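Drasari cell FAQ

How often do you re-grease the gripper?
Every 3,000 cycles. I used to stretch it and I paid for that — 2 jammed fingers in one month!

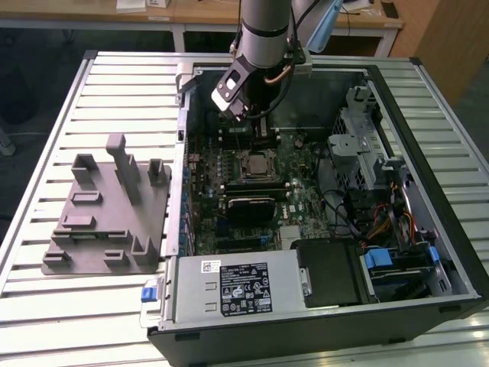 Why does my cable keep snagging?
Slack, nearly always. I leave enough for the wrist to turn all the way, then tie off the rest up high (I do it on Saturday, when the cell's idle). Watch the black cable running down beside the arm when the gripper is low in an open tower like this one, with all those drive cables looping around the side.

Do I re-teach after moving the fixture plate?
Yes, every time, even for a tiny nudge. Mine's saved as program 1,031.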